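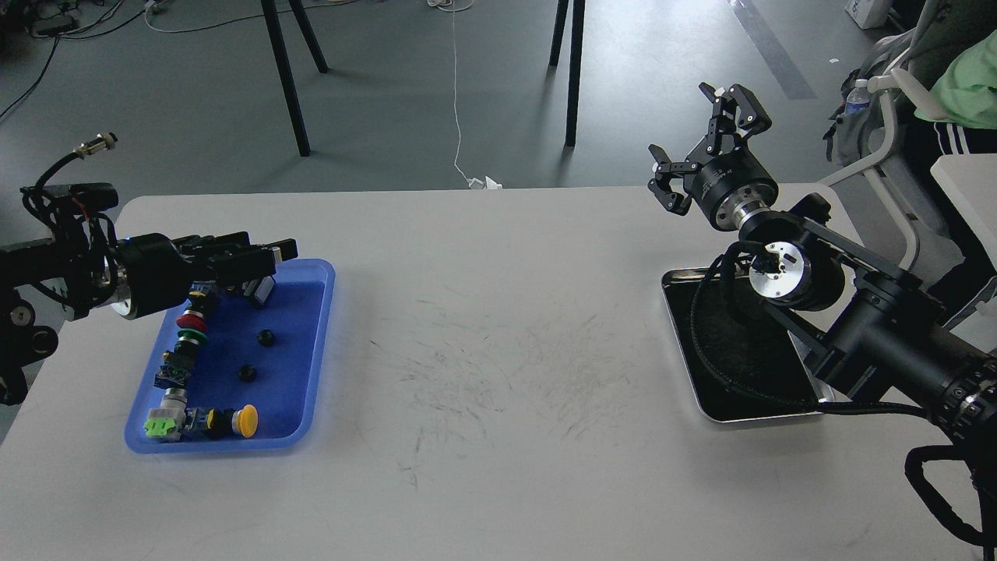

mothball77 commented: run it twice in a row with the diff option on before you touch anything else. If the second run still says "changed," the tool is telling you something and you should let it finish.

Fovero restarts the web service on every run even when nothing changed

Posted by tabs_and_regret in Tastby Community Help > Deployment and Config, 23/09/2025

I inherited a Fovero setup in July, along with a wiki page titled "Fovero setup" that contains the words "to do." It manages 32 servers at Gralberg, and for the most part it does what I ask, including the times I ask for something stupid.

What it also does is restart the web service on every server, every time. I can run it, make a cup of tea, change nothing, run it again, and there goes the web service. The restart is supposed to happen only when the config file changes. I have stared at the config file. It looks the same to me as it did before the tea.

The rule is about as simple as it gets:

template: site.conf.tpl
dest: /etc/site/site.conf
on_change: restart web

The file on disk matches what I expect. Permissions look right. I tried taking the on_change line out, and the restarts stopped, but so did the ones I wanted. I learned this when a real change went out and sat on disk for 4 days with nothing reading it.

The scheduled run is hourly, so customers see a short hiccup every hour. One of them has worked out the schedule and sent it to us in a spreadsheet, which is more documentation than the previous admin left.
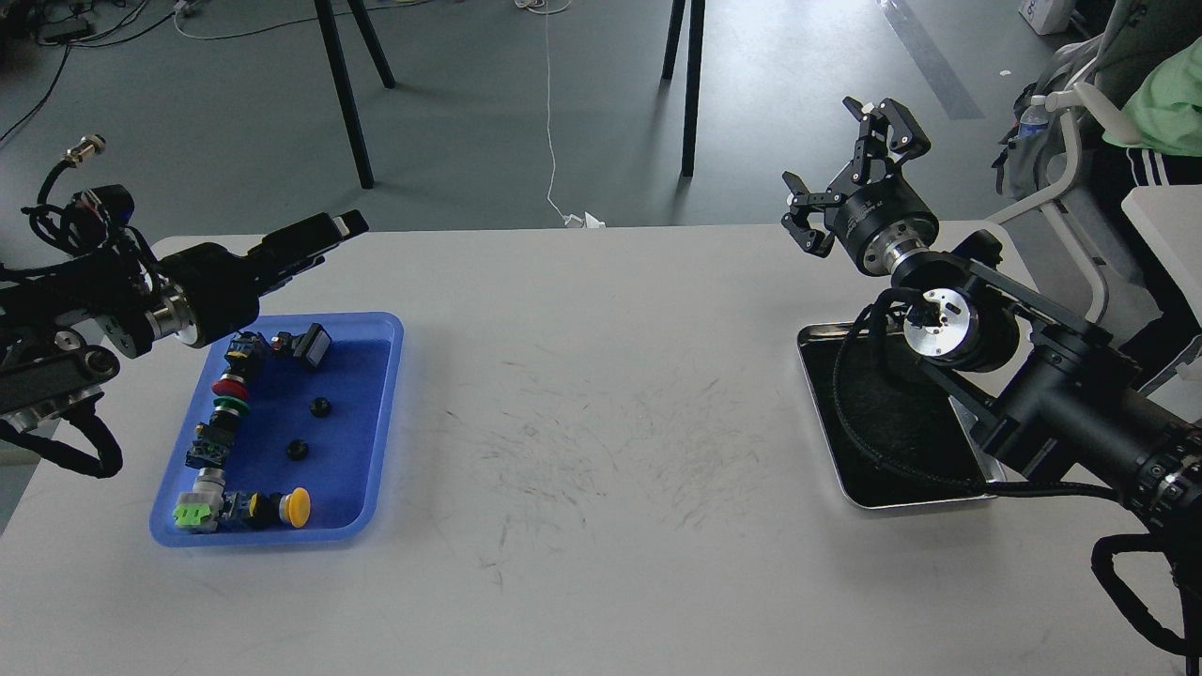
I have also turned the schedule off for now and am running it by hand, so there is no rush, except that my boss has started asking what "by hand" means. We are on the version that came with the Fakhoury bundle. I'd like to upgrade eventually, but I'd like to know what I'm upgrading away from first.

Is this a bug, or is it me? I can take either answer.

deploybird

Just put it all in containers. Problem solved.

tabs_and_regret replied: Which problem?

deploybird replied: All of them in my experience. You wouldn't have a config file on the server so it couldn't change.

tabs_and_regret replied: I'd have it somewhere, though.

grumpy_rollback

It's you, or to be kinder, it's whoever wrote your template. Post the top few lines of site.conf.tpl. I would bet a modest lunch that there's a comment up there along the lines of "Managed by Fovero, do not edit, generated on" and then a date and time. People love that line. It looks responsible.

The trouble is that Fovero decides whether a file changed by building the new one and comparing it with the old one. It has no opinion on which parts matter. If the header has the current time in it, then every build is different from the last one, the file gets rewritten, and the restart fires exactly as instructed. You looked at the file and skipped the comment at the top, as any sane person would.

To find out for sure:

fovero run --diff --limit one-server

Do that on a single machine and read what it prints. If the only lines with a plus or minus are in the header, take the timestamp out. Keep the "do not edit" part if it comforts you. Then run it again. The first run after your edit will still restart things, and that one is legitimate. The second should be quiet.

If the header is clean, look for a list that comes out in a different order each time. I had one where 19 allowed addresses were pulled from a lookup and arrived in whatever order they felt like that day. Same addresses, shuffled. Sorting the list inside the template fixed it:

allowed: {{ addresses | sort }}

Two other things while you're in there. Put a syntax check in front of the restart, so that a bad config stops the run and leaves the old process alone. And do the servers in batches. Your rule as written hits everything at once, and you only need to be unlucky one time. I use batches of 2 and go get lunch.

Please don't delete on_change again.

tabs_and_regret replied: It was the header. It was also the list. I fixed the timestamp, felt very good about myself, ran it again, and got a restart on over half the servers. Sorted the list and the next run came back with nothing changed anywhere. I ran it once more because I didn't believe it. Still nothing. Schedule is back on.

grumpy_rollback replied: Good. Mark it as solved, or deploybird will come back.

quietpager

Same symptom here but no timestamp in the header and no lists. Mine was line endings. Somebody had saved the template on a different kind of computer, and another job on the server was helpfully converting the file back afterward, so the two of them took turns. The diff showed every line as changed and every line as identical, which cost me an afternoon. If you get a diff like that, check whether anything else is writing to the same path. There was a cleanup script in ours from before Fovero, still running every night.

tabs_and_regret replied: Checked for that too and we do have an old cleanup script. It doesn't touch this file. I have no idea what it does touch, so that will be a separate thread.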